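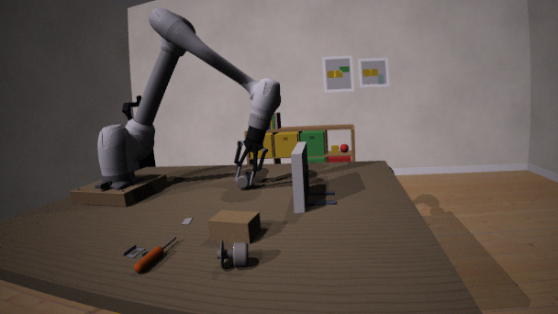 Saimi Tikkanen
Demonstrations lead, Mustonen

4. Setting up the simulated cell for visitors

Read this before the open day on September 6, 2024. The Cakulik brochure says the demo "runs itself". I have yet to see it do so in front of a crowd.

4.1 Starting the scene

1. Open Nesanetti and load scene 19. Wait for the shadows to appear under the arm before you touch anything.
2. Check that the gripper points straight down at the table and that the grey cylinder sits between its fingers. If the cylinder is lying elsewhere, reload. Do not drag it back by hand.
3. Leave the screwdriver, the wheel and the small fasteners where they are. Moving them changes the planned path.
4. Set the speed to 70 per cent. Full speed looks better and explains less.
5. Press Run once. A second press queues a second run.

Note: The tall white panel stands on the table as an obstacle. The software is said to plan around it from any start point. I would stick to the saved one.

Caution: Never tell visitors that a good run on screen proves the real arm will manage the same job. Rendered wood has whatever friction we typed in.

4.2 When it stops

Error 1818 means the planner has given up. Press Reset, wait for the arm to go home, then repeat steps 2 to 5. After 2 failed resets, close the scene and talk about something else.

Questions about price go to the Fludilent desk. Questions about reliability can come to me.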